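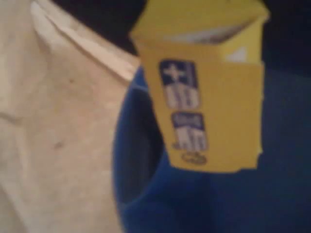
Sunday, 2 in the afternoon

Spent the morning on the mug problem. Lucie Bergeron came by on her way to the hardware store, looked into the cupboard over the sink, and asked if I was running a canteen. I live alone. I own one mouth. I couldn't come up with a good answer, so after she left I spread the beige cloth out and started pulling down everything in the house that could carry coffee from one place to another.

The cloth was bought for painting the hallway. The hallway has not been painted. I did get as far as opening the cloth, some time last spring, and then folding it up again with a sense of achievement, and I'd say it has kept its creases better than I've kept my resolve. Anyway, it finally has a job.

I had always thought of myself as a person with a few travel mugs. The count was 56 pieces, if you include lids, and I do, because the lids are where the trouble is. The mugs behave. They stack, or they fall over in a predictable direction. Lids get behind things. There was one inside the teapot.

The Drarken went first, no regrets, it always tasted of the last soup. The Britine I kept even though it leaks, on the grounds that it cost me 45 dollars and I would like to be annoyed by it a while longer. Both Okafors kept. The one from the dentist's raffle is going to Lucie whether she wants it or not.

Then the blue lid.

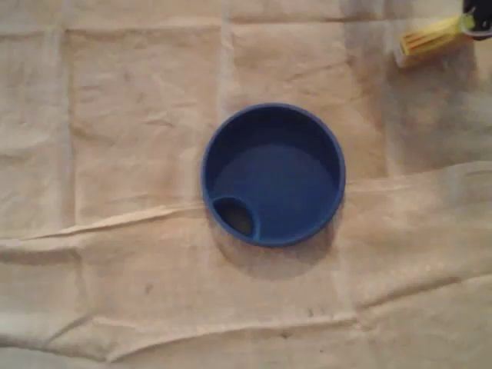
It fits nothing. I tried it on every mug I own and then, with less dignity, on a jam jar and the toothbrush cup. It's a perfectly good lid, round, with a neat little hole to drink through, and somewhere along the line it must have had a mug under it. I can't remember one. I have a dim idea of a blue Bista that I left on a train, but I'd have sworn I left that one with its lid on, and was proud of myself for it at the time.

Sensible people would throw it out. I put it on the windowsill, then in the drawer, then back on the cloth, and made lunch.

After lunch I did the flasks, found I was tired of the whole subject, and put more back than I'd meant to. The cupboard door shuts now if you lean on it. The lid is in my coat pocket. I'll ask Lucie on Tuesday if she's missing one.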